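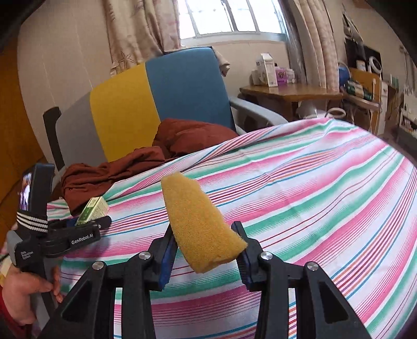

Hand-held grippers draw a crowd at Stereck open day

May
By the Zelwood local desk

ZELWOOD – A yellow sponge got more attention than anything with a motor in it at the Stereck open day this month, where visitors were invited to pick up a pair of hand-held grippers and find out how much they could do with two fingers on each side.

Stereck, the small robotics workshop on Caton Street, opened its doors for a full afternoon and welcomed 105 people, far more than the building usually sees in a month. Most came straight from the neighborhood. Plenty brought children, and the children were the ones who had to be coaxed away when their turn was up.

The grippers are tools that a person holds and works by hand. One of them rises into black linked arms with blue ridged pads at the fingertips, and those pads do the gripping. Each time a person picks something up with one, the movement can be recorded and later used to teach a robot arm the same job. Stereck calls these recordings "takes," and the workshop wants a lot of them, from ordinary homes with ordinary clutter.

That idea was the theme of the whole afternoon. The first stop was a set of pictures and clips showing the tools at work in lived-in rooms, and the picture that greeted visitors at the door had the sponge held between the fingertips over a striped cloth, with a second gripper in somebody's hand at the left. A few people recognized the sort of room before they recognized the tool. Curtains, a table with things standing on it, a big colorful chair – it could have been anyone's place, and that was exactly the point the hosts were making.

From there it was on to the benches. Stereck had laid out sponges, small boxes, folded dishcloths and a bowl of dried beans, and each group got seven minutes at a bench before the next one moved in. Sponges were the crowd favorite by a mile. They squash, they spring back, and they are forgiving when you squeeze too hard, so a first-timer can get one into a bowl and feel like a champion. The dishcloths were another story! Pinching one corner is easy enough, but getting hold of the second corner without dropping the first had grown adults laughing out loud and asking for one more try.

Small cardboard boxes fell somewhere in between. Hold one across the middle and it comes up fine. Catch it by the corner and it swings around and lands on its side, and then you have a new problem to solve. The hosts were delighted with every dropped box. A take where something slips and gets picked up again is useful too, they said, and they keep those along with the clean ones.

By the end of the afternoon the visitors had recorded 400 takes between them, all of them saved with no names attached. Anyone who preferred to try the tools without being recorded could use the bench by the window, and several families did.

The demonstration that filled the main room came at 3 p.m. A robot arm that the workshop has nicknamed Kahsay was set up at the end of a long table with a pile of sponges on one side and a shallow tray on the other. It had been trained on earlier takes from the staff. Kahsay moved slowly, paused over each sponge as if making up its mind, and then went in. It missed twice. On the second miss it nudged the sponge to the edge of the table, and the room groaned, and when the arm came back around and got it on the next pass there was a real cheer, the kind you hear at a Little League game.

Questions afterward ran well past the time set aside for them. People wanted to know how many takes it takes to learn one job (it depends on the job, and cloth needs far more than sponges), whether the arm could fold a fitted sheet (no, and the staff can't either), and if a left-handed person's recordings are any use. They are, and the hosts would like more of them. One boy asked whether the robot gets bored. The answer was that the people do, sometimes, on the days when it's all boxes.

There was a serious thread running through it as well. Several older visitors talked with the staff about what a helpful machine in the kitchen might look like – something to pick up what has been dropped, or to reach the back of a low cupboard. Stereck was careful to say that its own work is a long way from that and that the workshop does not sell anything for the home. Still, the conversation went on over coffee for a good while, and a sheet of paper on the wall headed "What would you want it to pick up?" was full on both sides by closing time. Socks came up a lot. So did pills, pens and cat toys.

Stereck plans to run a shorter hands-on session over the summer in the back room at the Zelwood library. There will be 30 places, free of charge, with sign-up at the library desk. Children under 12 should come with an adult. The workshop is also asking anyone with old sponges, odd gloves or empty small boxes to drop them in the bin by its front door on Caton Street, clean and dry please. The dishcloths will be back too, for anyone who has unfinished business with the second corner.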